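Getting Started with the Altitora Hand-Held Gripper Kit: Recording a Toaster Oven Task

Product Guides > Altitora > Tutorials
Prepared by Si-woo Cha, Customer Training, Stulludell
Last revised October 26, 2020

This tutorial explains how to plan and record a first set of demonstrations with the Altitora hand-held gripper kit. It is intended for customers who have received the two-gripper version of the kit and have completed the charging and pairing steps in the Quick Start sheet. Customers with the single-gripper version may follow the same procedure but should omit the steps that refer to the left hand.

The toaster oven task was chosen for this tutorial as it uses both hands, involves a hinged door, and requires only an ordinary kitchen appliance. The oven remains unplugged from the wall for the whole session. No heating is required at any point.

What you will need

Altitora kit, two-gripper version, with marker cubes fitted
Head camera and strap (supplied)
One countertop toaster oven with a front door and a bar handle
A table that does not rock
One lightweight plastic tray or lid
Two or three small objects that can be placed in the oven
Seok recording software, installed on the session computer
A storage drive with at least 50 GB free

Step 1. Prepare the room

Place the table where the operator can stand or sit in front of it with both elbows free. Daylight from a window is acceptable and is often preferable to a ceiling lamp. If the sun falls directly on the table, lower a blind or move the table until it does not. Strong reflections on the oven door can make the door edge difficult to find in the recording.

Household items may remain on the table provided they are outside the reach of the grippers. Altitora customers frequently ask whether the table must be cleared. It need not be, and a moderate amount of everyday clutter is useful in training data.

Step 2. Position the oven

Set the oven near the middle of the table with the door facing the operator. Leave enough space in front for the door to open fully. Route the power cord toward the rear so that it cannot catch on a gripper.

Before recording, open and close the door by hand several times. A door that sticks should be cleaned or replaced. The rubber pads can hold a metal bar handle securely, but they are not designed to pull against a jammed hinge.

Step 3. Fit the head camera and check the grippers

Tighten the strap until the camera does not move when the operator nods. The lens should point slightly downward so that the whole of the working area is in view when the operator looks at the oven.

Take one gripper in each hand. Squeeze and release each trigger ten times while watching the Seok status panel. The opening value should return to the same figure on every release. If it does not, run the calibration routine from the Tools menu. Calibration takes 47 seconds for each gripper and must not be interrupted.
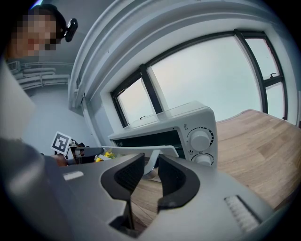
Once both grippers report a steady value, start a test recording of 30 seconds. Move each gripper slowly through the space in front of the oven, then to the left and right of it. Play the recording back and confirm that the tracking line is continuous. A broken line generally means that a marker cube was turned away from the head camera or hidden behind a sleeve.

Step 4. Record the task

The recommended sequence is as follows.

1. Begin with both grippers open and resting in front of the oven.
2. Close one gripper on the door handle and lower the door.
3. Pick up an object with the other gripper and place it inside.
4. Release the object and withdraw the gripper fully.
5. Raise the door until it is closed.
6. Turn the upper knob a short distance, then return it to its starting position.
7. Bring both grippers back to rest and end the recording.

For the second half of the session, repeat the sequence with the plastic tray in place of the small object. Thin edges are held most reliably when they enter the pads at a right angle.

Operators should work at a natural pace. Pauses are acceptable. If an object is dropped, continue the recording and pick it up again - such recoveries are valuable and should be kept. Recordings should be discarded only when a person other than the operator reaches into the working area. 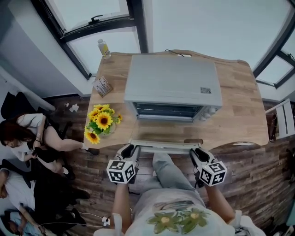 Two-gripper setup at the oven door handle, with marker cubes on top of both grippers.

Step 5. Review and export

Seok stores each demonstration as a separate entry. Open the session list, play every entry at double speed, and mark it as Keep or Discard. A first session of 50 kept demonstrations is sufficient to check that the whole process works. Customers preparing a full training set for a single task should plan for 2000.

Select Export and choose the Ostumetti format if the data will be used with an Ostumetti arm. For all other arms, choose the general format. Faces can be blurred on export by ticking the Privacy box, and Stulludell advises all customers to do so when other people share the room.

Care of the equipment

Wipe the rubber pads with a damp cloth after each session. Do not use alcohol on the marker cubes, as it may lift the print. Store the grippers in the case with the pads open.

Replacement pads and marker cubes may be ordered separately through the Altitora parts page. Please have the serial number of the kit available when ordering.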